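3 min read

Label printer drops off the network after every sleep — my running log

Opened 03/03/2026, still sort of open.

So this is the Zultden label printer in the back office, the one we use for shelf tags and the allergy stickers. It prints fine all morning, then goes to sleep, and when it wakes up the Tellmont queue says "offline" and just piles jobs up. I came back from lunch to 55 of them waiting. Power cycling fixes it every time, but then it spits out the whole backlog and I'm standing there feeding labels into the trash.

Things I've tried so far: new cable, different wall jack, reinstalling the driver (twice, the second time out of spite), and turning off the sleep timer in the front panel menu. The timer setting doesn't stick! I set it to Never, it says Saved, and after a restart it's back to 15 minutes.

I also cleared the log, which had 2,059 lines in it, nearly all the same "host not found" message. By the next morning it was up to 1,123 again. 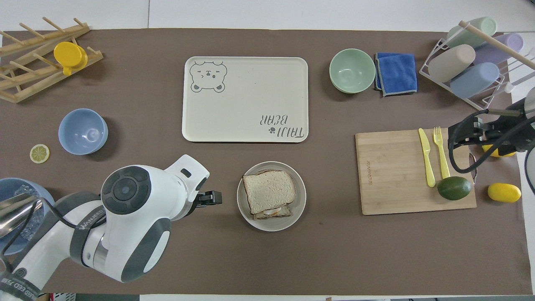 Anqi Liang wrote back that the timer resetting and the offline thing are probably the same problem. Her guess was that the printer is picking up a new address each time it wakes, while the queue keeps knocking on the old one. She asked me to print the config page before and after a nap and compare the two.

Did that, and yep, the last part of the address changed. I reserved one for it on the router and pointed the queue there by hand. Two days, no drops — so I'm calling that half solved.

The timer still goes back to 15, though. The firmware on ours is from November and the Memon download page has a newer one, but the updater wants a USB stick formatted some particular way and mine isn't it. Will try again with the one from the front desk.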